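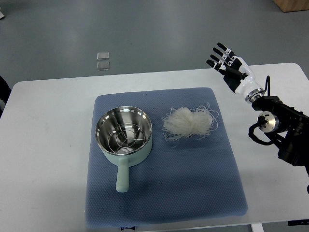 **Valmont opens communications office in Watedberg**

November 6, 2019 — Valmont, the public relations and communications consultancy, has opened an office in Watedberg to serve small and medium-sized businesses in the region. The office has a team of seven and is led by Wouter Groen, who joins from the agency Cetargate.

The opening follows a survey of 520 business owners carried out by Valmont in October. Of those who replied, 69 per cent had no written plan for dealing with the press, and many said they contacted journalists only when a problem had already arisen.

"Owners told us that they know their trade well but do not know whom to call at the local paper, or what to say when the paper calls them," said Wouter Groen, Head of Office. "We want to help them before that call comes."

The Watedberg team will offer media relations, newsletter writing and interview training. It will also run Valmont's Open Desk — a free monthly session at which firms may bring a draft announcement and have it read by a consultant. Places are limited to four firms per session and must be booked in advance.

Kadir Canpolat, Managing Director of Valmont, said: "Our clients in the area have asked for a local team for some time. Wouter knows the regional press and I am pleased that he has agreed to lead the office."

The office has begun work for its first client, the furniture maker Valdebenito, and will handle the company's trade and consumer press.

**About Valmont**

Valmont advises independent companies on press relations, internal communications and public events. The full survey results are available on request from the Valmont press office.

— ENDS —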